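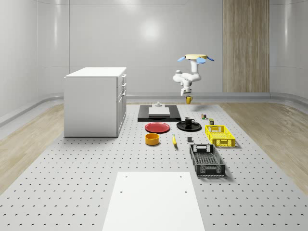
Simulated tabletop cell: good practice for scene set-up

Gallery page, revision 2, maintained by Fitzgerald Ferreira for the Urkau simulation group. The renders on this page accompany the Heditia working rules for household object handling. The rules apply to every simulated episode that is submitted for review, whichever policy or planner drives the arm. The current text was adopted on 11 May 2023 and replaces the December draft.

Render 1. Mug held above the table (rules 1 to 4)

The yellow mug is gripped by the body, with the fingers pointing down. Rule 1 allows a body grip or a handle grip but requires the log to say which was used. Rule 2 sets the minimum clearance over the table at 200 mm for transit moves. Lower heights are permitted only in the approach and release phases, and each phase must be marked in the log. Rule 3 covers containers: a crate counts as a valid target only if its opening faces up and its collision mesh is hollow. A convex hull will close the opening and the object will come to rest on an invisible lid. Rule 4 asks for the random seed to be stored with the episode. The reference seed for the Pacheco layout is 1613.

Render 2. Arm over the right rear of the table (rules 5 to 8)
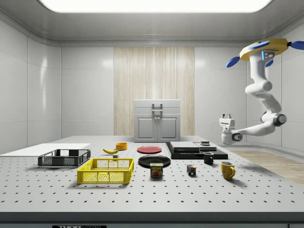 Rule 5 concerns spacing. Objects must not intersect at the first time step, and any layout that fails the overlap test is to be regenerated in full. Moving single items by hand after generation is not accepted, as it breaks the link between seed and layout. Flat items such as plates and boards are tested at the rim as well as the centre.

Rule 6 fixes the physics settings for a batch. Friction, contact stiffness and time step are declared once in the header and may not be changed between episodes. Batches run with the Drindus solver should also state the number of contact iterations.

Rule 7 deals with object names. Use the catalogue name and a colour where two items share a type, for instance "mug, yellow" and "mug, black". Task instructions must use the same words as the catalogue.

Rule 8 sets the episode limit at 2240 time steps. An episode that reaches the limit is recorded as a time-out and kept in the batch. Deleting time-outs before submission is treated as a reporting fault, and the whole batch is returned to the sender.

Corrections to the captions should quote the render number and the rule number.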